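Open day, Pledcombe, handover demo
6 August 2018

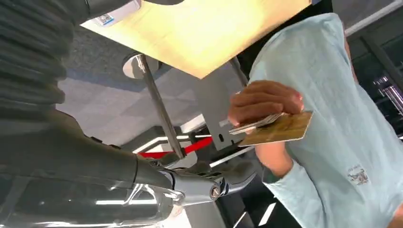 Feltley asked afterwards whether the arm waits for a pull on the object or simply opens on a timer, and said that their own rig drops things if the visitor hesitates. Ours uses wrist force only. Release threshold as set this morning, debounce 500 ms. No timer in the loop.

Handovers to the gripper, person standing, flat items. Cards are the awkward case: thin edge, any tilt and the fingers close on a corner. Approach speed dropped one step after the first group, left there for the rest of the day.

Log has 103 attempts, 6 aborted. Of the aborts, 2 were the wrist limit tripping early, same joint as at Baklow. Remainder not yet sorted. Haven't checked whether the offset drifted over lunch; zeroed again at restart without saving the old value, which was careless.

Barrier distance fine for the arm at full reach. Visitors lean, though. Move the tape mark out before the October visit.

To do:
re-run card set at the slower approach, both orientations
send force traces to Feltley
ask Hà for the newer finger pads, old part number is on the box lid
save offsets before zeroing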